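Pleltanville Robotics Club – May meeting minutes

Hi all, I got stuck with the note-taking again, so these are in my words and you can yell at me if I got something wrong. We started at 4:15, once people had stopped fighting over the good chairs.

Last month's minutes
Approved. Els Vandenberghe wants it on record that she did return the hex keys.

Skusby showcase
We have a slot! It's 15 minutes including setup, so really we get maybe half of that to show anything. Long argument over what to run. One group wanted the drink-pouring idea, and I was against it (water, cables, come on). We voted and went with clearing a table: cups go in the rack, small stuff goes in the bowl. Both arms have to move at least once or the judges will ask why we brought two.

Money
The club has $40 left after the last Dogar order. Els asked if we could get spare gripper pads out of that and still have something for snacks. Pads yes, snacks no – bring your own.

Software
The Clostport planner still pauses before every handoff. I tried the shorter wait setting at home on the simulator and it looked fine there, but I don't want to promise anything until we've run it on the real arms. Els is going to write down the joint limits we've been using so they stop living in her head. Please don't edit the shared config without posting in the group chat first. You know who you are.

Table layout
We talked for way too long about where everything goes. Decided to keep the brown paper on the table and leave the pink bowl in the middle, with the cup rack down in the corner and the lemons and lime just past the cutting board. I'd still like to swap the wine glass for something plastic, but I lost that one. If you move anything during practice, put it back how it is here, please, and that includes the white tray.
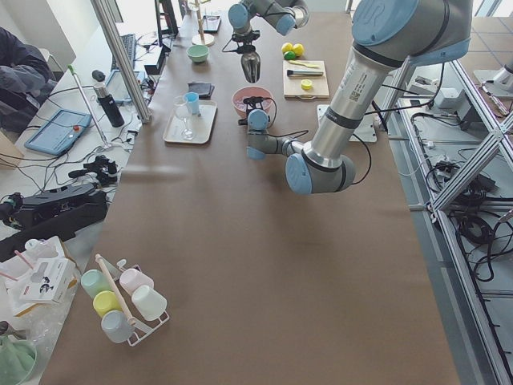 To do before next meeting
Els – joint limits, written down and posted
Me – gripper pads order, and the wait setting on the real arms
Everybody – sign up for a practice slot, and tell me if you need a ride to Skusby

We wrapped up at 5:40.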